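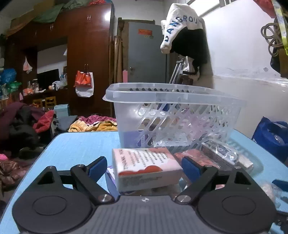
5.2 What the success rates leave out

Most reports on household manipulation give one number per task. A system "tidies a table" at some rate, and readers are left to fill in what the table was like. We think this is where much of the confusion about home robots begins. Putting small packaged goods into a basket is a chore most children can do. It is also a chore on which the published numbers swing widely, and the swing has more to do with the goods and the room than with the learning method.

Consider the kind of home setting shown in Figure 4. The box on the table is a fair target: it is small, it has flat sides, and it fits between two finger pads. The things near it are less kind. A packet peeks out from under the box, and other items are wrapped in clear plastic, some of it crinkled. Clear wrapping is hard on depth sensing, and a crinkled surface throws highlights that move with the viewpoint. A policy that has learned "box" well may have learned very little about the item next to it.

Figure 4. Packaged items and a slotted basket on a table in a cluttered room, with a two-finger hand-held gripper in the foreground.

We went through 3,217 demonstrations of basket loading and sorted them by item type. Rigid boxes were over-represented in nearly every home, and 17 of the homes supplied no film-wrapped items at all. Farkas, the stronger of the two policies we trained, did well on boxes and poorly on film. Averaged together, the two results look like steady progress. Taken apart, they describe a system that can do the easy half of the job.

The basket raises a second problem. Success in our trials, as in most earlier work, meant that the item ended up inside the rim. This is a generous test. An item dropped on top of a heap counts the same as one placed where the next item will still fit. When we had Jukeck load baskets to the top without a reset, failures gathered near the end of the run, a stretch that a test of single placements never reaches.

Then there is the room. The Pledalham test kitchen, used for our bench trials, has bare walls and one lamp. Homes have clothes on the floor, bags on the walls and a window that changes the light from one hour to the next. We had expected background clutter to matter little once a wrist view was used. In the Rarko homes it mattered a good deal - mostly at the approach, before the target filled the view.

None of this shows that the chore is out of reach. It does suggest that another 1,000 demonstrations of boxes would teach us little. We would sooner see fewer trials, reported by item type, with the basket left as full as the last attempt made it.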